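The Groceries That Never Run Out

Bongani Pillay has put away the same groceries 3,687 times. He has never carried any of them up a flight of stairs, and none of them weighs a thing. They live in a simulator at Esano, a robotics firm that wants to sell a two-armed machine for kitchens and stockrooms, and Pillay steers the arms with a pair of hand controllers from a desk on the second floor.

Every run he finishes is saved as an example. The learning system, which the company calls Griltimero, is fed the saved runs and is supposed to pick up the knack of packing. Esano began collecting in July and now pays operators by the shift. The sales deck I was shown says the system succeeds 95 percent of the time. I asked at what, and it took 2 emails to find out: at tasks in the simulator, with items it has already met.

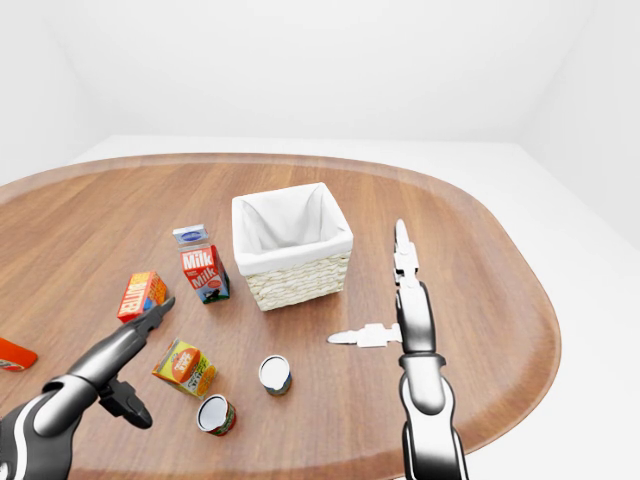
My trouble is with what gets counted as experience. A kitchen is a place where things leak, stick together and get put down in the wrong spot by a tired person. Esano's version has plain white walls and a floor to match. The milk carton stands up straight, the butter box lies on its side with its name in big letters, and the basket has a clean white cloth folded over the rim. I have never unpacked a bag of shopping onto a table that tidy.

Bheki Makhubela, who runs the collection team, has heard this before. "We move things around between runs," he told me. "Different spots, different angles. You can't do that by hand all day in a real kitchen." He is right about the cost. A bad grab in the simulator means a reset – a bad grab on a counter means a mop.

But shuffling a carton is a small kind of variety. When I visited the firm's test kitchen at Jurkcombe, a real robot trained on these runs tried a real shelf of goods and managed 65 percent, by Esano's own tally. Fourie, the grocery chain paying for the trial, wouldn't tell me what figure it needs before it signs anything.

Pillay was back at his desk when I left, lining up a gripper for another run.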